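Ekbridge Opens Second Phase of Hand-Guided Demonstration Work

The Skorkance project has entered its second phase at the Ekbridge laboratory, Larysa Yurchenko, head of the manipulation group, confirmed on Friday, March 1, 2024. The first phase closed with 2,413 accepted demonstrations, all of them recorded by staff who carried out the tasks with hand-held grippers.

Under this method, an operator wears or holds a pair of grippers similar to those fitted to the robot and performs the task at normal working speed. The recorded movements are then used to train the robot's control software. The group adopted the approach after an earlier trial by remote control, in which operators completed 62 usable demonstrations over the same number of working hours that now yields 169.

Sorting tasks will make up the greater part of the second phase. Operators work at a covered table with small colored blocks and a clear divided box, using a gripper in each hand.

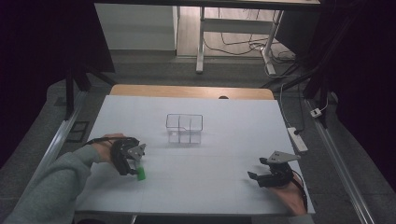
Training and Scheduling

Sibel Karaca has been appointed coordinator of operator training. New operators will complete three supervised sessions before their recordings are admitted to the main collection. Sessions will cover grip control, steady pacing and the correct handling of a dropped block, which should be left in place until the recording has been stopped.

Kadir Coşkun will continue to oversee data review. Recordings in which an operator's bare fingers touch a block will be returned for repetition, as they were in the first phase.

Staff from the Bilgin office who wish to take part should apply to Ms. Karaca through their section head. Places are limited by the number of gripper pairs in service, and priority will be given to those who assisted with the remote control trial.

Results from the second phase will be presented at the group's open meeting in June.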